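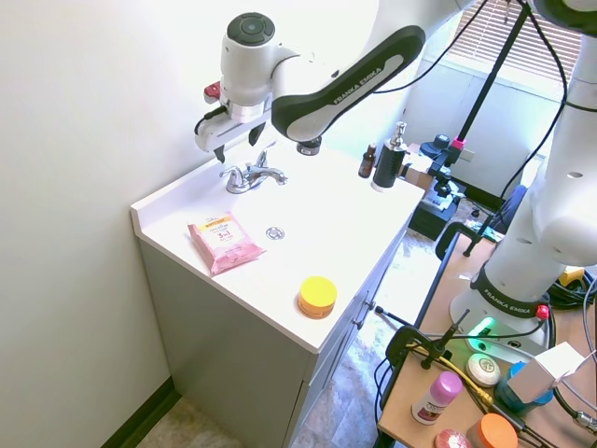
Flying kit at home – tips from the squadron families' page
Posted 2016-01-08

Quick one as half the station is back on days next week and my inbox is full of smelly flying suits.

Fuel smell. Hang it outside first, a full day if it's dry. Don't put it straight in the machine and never the tumble dryer. Then a cool wash on its own, no softener, it clogs the cloth. Second wash if it still pongs. Leonora Cabanatuan adds a cup of soda crystals, I don't bother.

Velcro patches – off before washing. Close the zips. Empty the pen pocket, yes the arm one aswell.

Gloves. Thin leather palms go like cardboard on a radiator. Damp cloth, dry flat, bit of hide food if the label allows it.
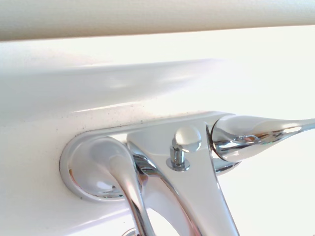 Boots. Laces out, newspaper in, change the paper before bed. Polish thin. Two thin coats beat one thick one every time and you'll use less of the tin.

Headset ear seals (own headsets only, issued stuff goes back to the section). Wipe with a barely damp cloth, no alcohol wipes, they crack the vinyl. Crisanto Bañez got 70 hours out of a pair doing it wrong. Now he's well past 151.

Kit bag: turn it inside out and shake it over the grass. Grit in the zip – run a dry toothbrush down it, then a candle stub.

Helmets and visors, leave alone. Thats the survival equipment lot's job.

More in August when the desert stuff comes home, sand tips wanted, send to Aileen Barredo please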